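Nastileck two-finger gripper model, tried in simulation

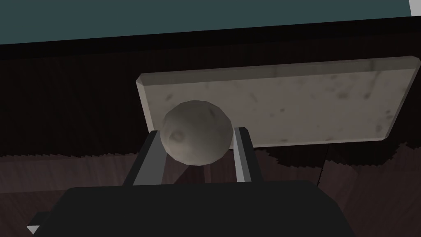
Olumide Fashola
24 Aug 2024

I bought the Nastileck model pack in April to replace the Hollenstein gripper we had been using for practice runs. It costs 68 euros and comes with the gripper, a wrist camera and a small set of objects. I run it on an ordinary office computer.

The fingers are plain grey prongs with no pads. I expected trouble with round things, so I started with the ball and the stone slab on the dark wooden table. The ball has flat facets, and those matter more than the rough look of the surface. If a finger meets an edge between two facets, the ball turns a little as the grip closes. Over 15 tries I lost it four times. The Hollenstein lost it seven times with the same settings.

The wrist camera is useful but sits low. The gripper body takes up the bottom of the view, and you can't move the camera without editing a settings file. Shadows on the table come out with a jagged, saw-like edge. Abimbola Briggs turned them off for her own runs and got up to 7 more pictures a second.

The controller is the weak part. Closing speed is fine, but force has only three steps and the manual barely mentions them - I had to write to Nastileck to find out which was which. They answered the next day.

I'm keeping it for the fingers and the price. Next I'll try it with the Anton arm.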